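Rebelo Drawer Cabinet Table, Gray
Sundia Workroom and Canteen Furniture

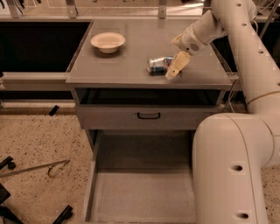
Product overview
The Rebelo is a freestanding metal table with storage below the work surface. It is intended for break rooms, school kitchens, training rooms and sorting areas where a small surface and closed storage are needed in the same place. The flat rectangular top has a thin raised lip along the front edge. An open shelf is recessed directly beneath it, with drawers under the shelf.

Top surface
The top is supplied in the same gray as the body. It is suited to setting down dishes, clearing trays and sorting empty cans before they are taken to recycling. Wipe with a damp cloth and mild soap. Do not use steel wool or scouring powder. Hot pans should be placed on a trivet.

Open shelf
The shelf is intended for items in regular use, such as folded cloths, paper liners and order pads. It has no door and cannot be locked.

Drawers
The upper drawer is fitted with a black U-shaped pull handle. The lower drawer is a deep tray with tall side walls and is delivered without dividers. Customers who wish to separate cutlery, bags or cleaning supplies may order the Zaltum divider set, sold separately. Load limit per drawer: 60 pounds, evenly distributed. Only one drawer should be open at a time when the cabinet is loaded.

Specifications
Material: metal
Color: gray
Handles: black
Top load limit: 170 pounds
Delivery: fully assembled
Item group: Rebelo storage tables

Price and ordering
Rebelo Drawer Cabinet Table: $489
Zaltum divider set: $79
Prices do not include sales tax or delivery. Schools and public offices may order by purchase order. Orders received by noon on Wednesday are scheduled for dispatch the following week. Please confirm door and elevator widths before ordering.

Placement
The table should stand on a level floor, with enough clear space in front for the lower drawer to be pulled out fully. It may be placed in front of a counter or workbench, or used alone. Outdoor use is not covered by the warranty.

Related products
Kunotus wall shelf, gray
Kunotus rolling bin
Replacement pull handle, black

Request a quote
Add to order list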